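April 6, 2008

Notebook, web side. Ratine migration, continued from the last entry.

Picked up where I left off with the import script. The old Ratine site has 279 pages in the database and the script now gets through all of them without stopping. Last time it died on the page titled "Care & Washing" and I thought it was the ampersand. It was the ampersand, plus a curly quote pasted in from Word two paragraphs down. Both handled now. I run every body field through a cleanup function before it goes near the new tables.

Order of the cleanup, in case someone else has to run it:

1. Convert from Latin-1 to UTF-8. Do this first. If you do it after the tag stripping you get the black diamonds.
2. Swap the Word quotes and dashes for plain ones.
3. Take out font tags and anything starting with mso-.
4. Close the paragraphs. The old editor left about half of them open.
5. Rewrite internal links from page.asp?id=NN to the new path.

Step 5 is the slow one. It looks up each id in the mapping table and if there is no match it writes a line to broken.txt and leaves the link alone. First full run gave me 31 lines in broken.txt. Most of those point to pages the client took down before we ever had the site. A few point to ids that exist but were marked hidden, and the script skips hidden pages. Need to ask whether hidden means "not in the menu" or "not on the site." In our old system it meant both depending on who set it.

Run time for the whole thing on the dev box is 11 minutes. Most of that is the link lookup. I could cache the mapping table in memory, it's small, but we are only going to run this for real once, so I left it.

URLs

Still going back and forth on this. The new CMS wants to build the path from the page title, so "Our Fabrics" becomes /Our-Fabrics.aspx. Fine for new pages. The trouble is that old addresses are in Google and also printed on the Ratine swatch cards, and the cards are not getting reprinted before June.

Tried three ways of doing it:

A custom 404 page that reads the requested address and redirects. Works, but it was sending a 302 and I had to force the 301 header by hand. Also the server log fills up with 404s that aren't.

An ISAPI rewrite filter. Cleaner. Needs to be installed on the live server, and the host for Ratine is shared, so no.

An HTTP module in the site itself that catches anything ending in page.asp. Does not fire on the shared host, as IIS only hands .aspx requests to .NET. It fired fine on my machine because I test with the built-in server, which hands over everything. Lost most of a morning to that.

So it's the 404 page. Checked the headers with curl on ten or so old addresses, all 301 now, all landing where they should. The print addresses on the swatch cards are short ones (ratine/wool, ratine/linen and so on) and I put those in a separate list at the top of the file so they match before anything else.

Templates

Master page is done for the inside pages. Home page is separate, the client wants the wide banner and there's no good way to have both from one master without a pile of placeholders. Two masters, shared header and footer as user controls.

IE6 problems found so far:
- double margin on the left float in the product list. display:inline fixed it.
- PNG logo has a gray box behind it. Made a GIF for IE6 and put it in through a conditional comment.
- footer jumps up three pixels when you hover on the side menu. Not fixed. Setting a height on the menu list moves the jump somewhere else.

Firefox 2 and Safari fine. Opera puts the search button one line down, low priority.

The menu control outputs tables by default. There's a list version and it takes a CSS prefix per level, which I missed the first time through the manual. With the prefix set, the drop-down styles from the old site carry over with almost no edits. Put the prefix in the notes on the wiki.

Kirirthorpe

Spent the early afternoon on the Kirirthorpe catalog. Their export is a single CSV with 2,000 rows, and the header row repeats every so often wherever somebody pasted one sheet under another. Script now skips any row where the first column says "Code".

Their category column is free text. The same category turns up with a capital, without one, with a trailing space, and in one case with a period after it. I trim and lowercase before matching and then display the name from our own category table. Anything with no match goes into "Unsorted" so they can see it in the admin screen and move it themselves. I'd like to have that list down to nothing before we show it to them.

Prices: some have the currency sign in the cell, some don't, some have "POA". Made the price column nullable, and the template prints "Call for price" when it's empty. POA rows go in as null. Checked the totals against the original by eye for the first couple of screens. Wants a proper check. 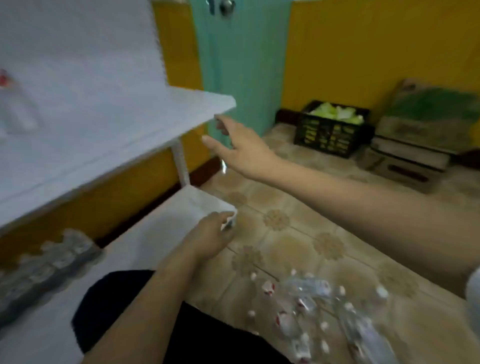

Product codes have leading zeros and Excel eats them. Anyone opening the CSV to have a look must NOT save it. I have a clean copy in the project folder marked read-only. Import treats the code as text all the way through, and the column in the table is varchar. It was int when I started and I only noticed when two products landed on the same code.

Paging on the category listing works at 20 per page. The page number goes in the query string so people can bookmark it. Sorting by price puts the null ones first, which looks wrong. Changed the order by so they go last.

Search indexing for the catalog: the built-in search does a LIKE on every text column, and it's slow with the full import loaded. Turned it off for the long description and left it on for name, code and category. Feels fast enough now. Didn't time it.

Backups and the dev server

The dev server ran out of disk again. Cause was the SQL log file on the Ratine database, which was in full recovery mode with no log backups. Switched all dev databases to simple recovery and shrank the logs. Live ones stay on full and the host says they back up the logs nightly. Have not seen proof of that, ask for a restore of one table as a test.

Also cleared out the old upload folders from the Christodoulou site. They had the original camera files in there, plus three resized copies of each, one set per redesign. Kept the originals, kept the current size, zipped the rest and moved it off.

The media library in the new CMS makes resized versions on the fly if you add a width to the address. Handy, but it caches them in a folder that isn't obvious, and that folder grows. Add it to the list of things to check monthly.

Editor settings

Took buttons off the page editor: font face, font size, text color, background color. Left bold, italic, lists, link, picture, and a style drop-down with four choices. Paste is set to strip Word formatting automatically. Tested by pasting in a page from the Ratine price list, which was the worst thing I had on hand. Table survived, colors gone, good.

Permissions: client editors can edit and submit but not publish. Workflow sends a mail when something is submitted. The mail had a link to localhost in it. That's a setting under the site domain, not in the mail template. Changed for Ratine. Needs changing per site, so it goes on the launch checklist.

Clestitz

Small one. Contact form on Clestitz is getting spam, all with links in the message. Added a hidden field that people won't fill in and bots will, and drop anything where it has a value. Labeled it "leave this blank" for screen readers. Will look at the mailbox in a few days and see if the count has gone down. If it hasn't, reject messages with more than two links. Would rather not put a captcha on it, the form is short and most of their customers already have trouble with the date picker.

Open items

- Hidden pages question for Ratine
- Footer jump in IE6
- Proper price check on Kirirthorpe, compare sum of column against CSV
- Restore test with host
- Monthly check list: media cache folder, log sizes
- Launch checklist: domain setting for workflow mails, 404 page set in IIS as URL and not as File (if set as File, the redirect code never runs)
- Google sitemap, module exists, haven't tried it
- Old stats package on Ratine reads the raw server logs, so the 301s from the 404 page may show up twice. Look at the first week of numbers before sending them to anyone.

Next session start with the hidden pages, then rerun the import from an empty database. Script is in the Ratine folder under tools, latest one has the cleanup in its own file.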